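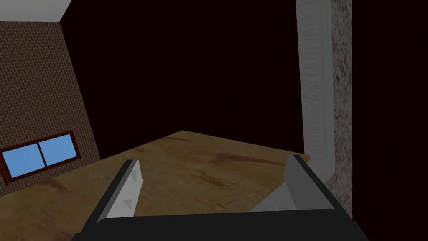
Wrist view over the wood tabletop, fingers open, holding nothing.

24 February 2021

Robotics club has moved into the simulator for the rest of the year, so I now do my robotics in socks. The Bretgate league gave every team the same virtual apartment and the same two-armed robot. We called ours Burnar. It has never been on fire, although it has tried most other things.

My job is the reach planner. That means I pick where the hand should stop before it goes down for an object, and then I get blamed when the hand stops somewhere else. I spent most of last night with the wrist view open, nudging the approach height and running it again. 40 runs, and my notes for most of them say "hmm."

The stone surfaces are worse than the wood. The veining is so faint that our edge finder either sees no edge or sees several, and it is equally proud of both answers.

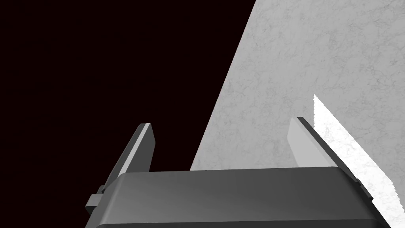 What I changed

I dropped the approach speed by 15 percent and made the planner wait until both arms report in before it picks a target. I also threw out the clever corner detector I wrote in July, which took me two weeks and which I described to my whole family. The replacement is a lookup table. It is faster.

Then there is driving. Moving the base between furniture with both grippers out front is like carrying a ladder through a bakery.
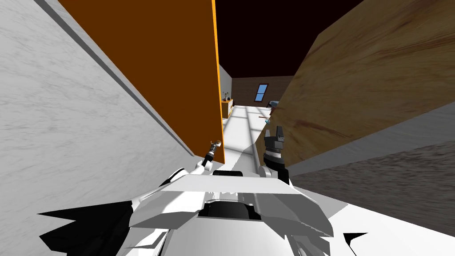
My fix was to make the planner check the width of the gap first and tuck the arms if it doesn't like the number. Team Sawatzky does something smarter with a cost map and will tell you so. Team Prasard just drives slowly, and they are ahead of us by 90 points.

After dinner I went back to the hand and reran the tabletop approaches with the new settings.
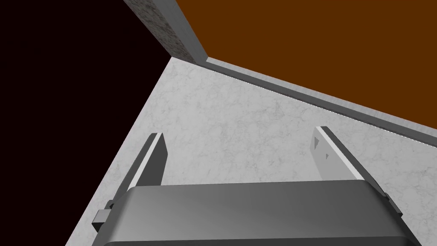
Do you need a fast computer to join in?

An ordinary laptop will do if you turn the shadows down. Mine is old and sounds like a hair dryer, and it still gets through a practice round before I lose interest.

Next up is grasping, which is worth 200 points. I have cleared my weekend and lowered my expectations.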